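# Kitchen edges and undersides: gallery

Terkero flat, small kitchen, Monday afternoon. The page covers the surfaces that a fitting drawing tends to leave blank: panel undersides, exposed edges, and the junction between worktop and cabinet face. Fronts and handles are on the Mundholm page with the paint references.

The finishes were chosen by Emmett Esposito from the Kowalczyk grey range. The schedule asks for three tones: dark grey for the flat panels, mid grey for the cabinet faces, and a light speckled worktop. Walls and ceiling stay pale. With that much grey in one small room, the edges carry most of the drawing. A thin strip in a lighter tone separates a dark panel from whatever stands behind it, and it shows up any panel that is out of line.

Dimensions for anyone matching the work:

- Finished worktop height: 90 cm
- Cabinet face below worktop, excluding plinth: 71 cm
- Longest single panel: 100 cm
- Clearance left at the wall end of each panel: 6 mm

Undersides were specified in the same finish as the top faces. This costs more than a plain backing sheet but avoids a second colour at low eye level, for example from a chair. A smooth dark underside picks up reflections from the worktop and from any lamp placed low down. Fingermarks show on it as well. Wipe with a damp cloth and dry along the length of the panel. Do not use cream cleaner on the strip.

Corners should be checked by hand before the strip is fixed. A pointed corner left unfinished will catch sleeves. Zavton supply a small file for this; a fine sanding block does the same job if the pressure is kept light.

The worktop edge needs less attention. Speckled patterns hide small chips, so inspect the front edge with a torch held nearly flat to it. Repairs are filled in the lighter of the two fleck colours first.

The lighting notes have been moved to the electrical page. The remaining item is the view from below, which takes in the panel, its edging and the worktop beyond.

## From below 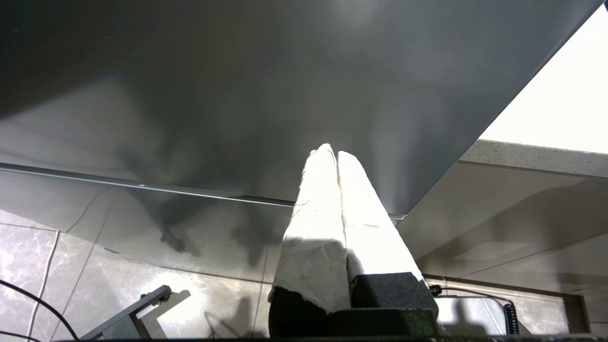 *Reading time: 2 min*

Dark grey panel at a steep angle, with soft shadows and light patches across the surface. The thin light grey metallic strip follows one side and finishes in a small pointed corner. To the right, the speckled worktop edge, with a smooth grey face under it.

Related pages: Mundholm fronts and handles; Kowalczyk grey range; electrical.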